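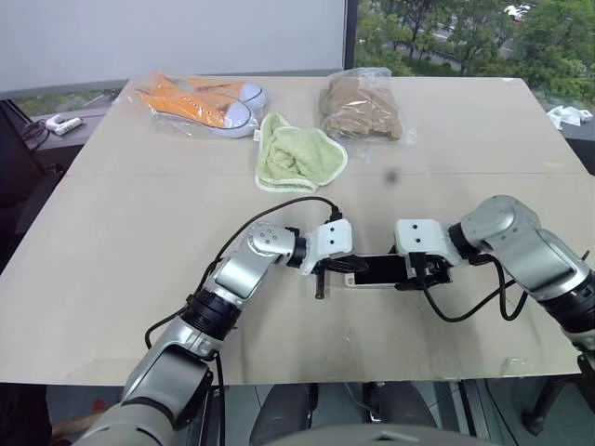
Two arms sharing a grip on one part, with bagged goods still waiting at the back of the table.

Savlow Coordinated Motion Planner
Sold and supported in Canada by Prorbridge

Stock code 3929-SV. Price: $3,929 per cell, one-time licence. Updates for the first year are included, after that they cost $609 a year. You can skip the updates and the software keeps running.

We don't list much planning software. Most of what gets pitched to us is a nice viewer wrapped around the same open libraries you could download tonight, and the demo is always a cube on a clean table. Savlow is on this page because it does one job we kept getting asked for: keeping two arms in step while both of them are holding the same object. Whether you need that is another question. If your arms never touch the same part, buy the single-arm edition or buy nothing.

What it does

Plans both arms as one chain once the grasp is closed, so neither side pulls against the other. Replans when the target pose changes, up to 200 times a second on the recommended computer. Checks cable loops as soft obstacles if you take the time to model them. Exports every plan to a plain text log you can read without their viewer.

What it doesn't do

The brochure says it "understands clutter." It doesn't understand anything. It takes a point cloud and avoids the points. Clear plastic bags are a known headache for depth cameras of every kind, and no planner will steer around something the camera never reported. Crumpled cloth comes through as a lump, which is fine for avoiding it and no help at all for picking it up. Grasp selection is a separate module from Jivness, priced separately, and we haven't tested it enough to sell it.

The brochure also quotes a setup time of one afternoon. Ours took four days, most of it hand-eye calibration.

Requirements

Linux computer, 32 GB memory, wired connection to both controllers. Controllers must accept joint commands at 300 Hz or better. Force or torque readings at both wrists are strongly advised. It will run without them, but we won't help you tune it.

Supported arms are listed in the driver sheet. Takács controllers need firmware from April or newer; the older one drops packets under load and the planner blames the arm.

Trial

Thirty days, full features, no card needed. Bring your ugliest part and your real table, not a tidied one. If it can't hold your part level through a full move and back, send us the log and cancel.

Questions before ordering go to Prasetyo Setiawan at the Prorbridge service desk. He did our install and will tell you which parts of the manual to ignore.

Licences are tied to one cell and can be moved twice. No refunds after activation.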